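Unit 4: Glazes and surface finish

These notes go with the second half of the unit. Read them before the practical, and bring your own test tiles if you have any left from Unit 3.

What a glaze is
A glaze is a thin layer of glass melted onto the clay body. It needs silica to form the glass, a flux to bring the melting point down, and alumina to stop it running off the pot. Colour comes from metal oxides or from prepared stains. Copper gives green in an oxidising kiln and can turn red in reduction. Chrome also gives green, usually flatter and more opaque. With tin in the same glaze, or even in the same firing, chrome can go pink.

Fit
Glaze and clay both shrink as they cool. If the glaze shrinks more than the body it is put under tension and a network of fine cracks appears, known as crazing. If it shrinks much less, it may flake away at rims and handles, known as shivering. Crazing can show up months after firing – keep your tiles and look at them again in May. 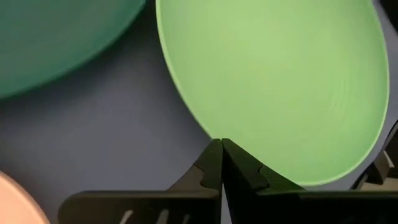 Fig. 2. Plain light green plate with a thin, slightly paler rim.

Edges and flat ware
Molten glaze tends to pull back from a sharp edge, so the coat there is thinner and the colour often breaks lighter. Some potters round the edge with a damp sponge to reduce this. Others leave it crisp on purpose. Plates are also harder to glaze evenly than bowls, as overlaps from pouring have nowhere to drain.

Application
Dipping gives the most even coat. Hold the piece under for 3 seconds and let it drain before setting it down. Brushing needs several coats, each laid across the one before. Wipe the foot clean every time.

For the practical
We will use the Grotis clear base and two stains from the Trakier range. Label each tile on the back with the glaze, the number of coats and the shelf. Masks must be worn when weighing out dry materials.

Handout revised February 24, 2021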